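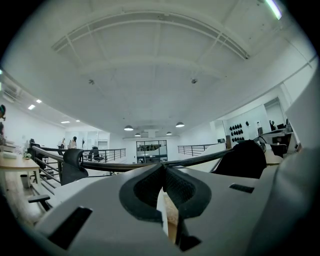 Home Tickets Knowledge Base Contact

Status: waiting on customer

Hi there, and thanks so much for your patience with the Perent pool pump, I know it's no fun with guests coming in December. Our tech at Dhillon went back through your notes and the fault does sound like air getting in on the suction side. Could you please check the lid O-ring, give it a little lube, and run the pump at 3,000 rpm for 3 minutes? If the basket still won't fill, let us know and we'll book a visit. The call-out is $280, parts extra.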